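Setting Up Your Marneck Tour Planner, Part 4: Your First Bus Tour

Okay, you've got your account and you've told the planner where you live, so now we get to the fun part! I use this for all my hobby meetups and city trips, and I wrote this section while planning a day out to Zosura, so you'll see that name pop up a lot.

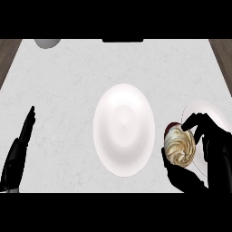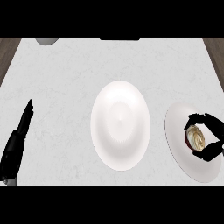
Before you start, have your booking number from the tour company handy. Mine was with Gostik, and their number was buried at the very bottom of the confirmation email (under the ads, of course).

1. Open the planner and tap New Tour. Give it a name you'll recognize later. I once had three trips all called "Tour" and got on the phone with the wrong hotel.

2. Pick Day Trip or Overnight. You can switch from Day Trip to Overnight later, but going the other way wipes your hotel notes.

3. Type in your booking number. Leave out the dashes. If the box turns red, delete any blank space at the end and try again.

4. Add your stops in the order you'll visit them. I put in the bus pickup, the market hall, lunch at Phí, and the old harbor. Drag a stop up or down with the little handle on the right.

5. Set your time at each stop. The planner gives you 90 minutes for everything, even a restroom break! Change it now, while you're looking at it.

6. Tap Check Route. Green means you'll make it back to the bus. Yellow means you'll make it if you walk fast and skip the gift shop. Red means take something out.

Note: The planner only knows about walking and public buses. If your group has its own coach, turn on Private Bus under Settings, or it'll send you off to wait for the 149 like it did with me.

Caution: Don't tap Share until you've saved. Sharing sends whatever was saved last, and my friends all got a version with no lunch in it. They were pretty nice about it, considering.

7. Save, then tap Share and choose who gets the plan. Everybody on your list can see it, but they can't move things around unless you turn on Edit for them. I leave it off until we're all home.

8. Download the offline copy the night before. It's small, and the signal in Zosura was terrible anywhere near the water.

If you see error 926 when you download, your phone is out of storage. Clear out some old videos and start again from step 8. You don't need to redo the stops.

Changing the plan during the trip works a little differently (you'll be using the Today screen for that), so go to Part 5 once your offline copy is saved.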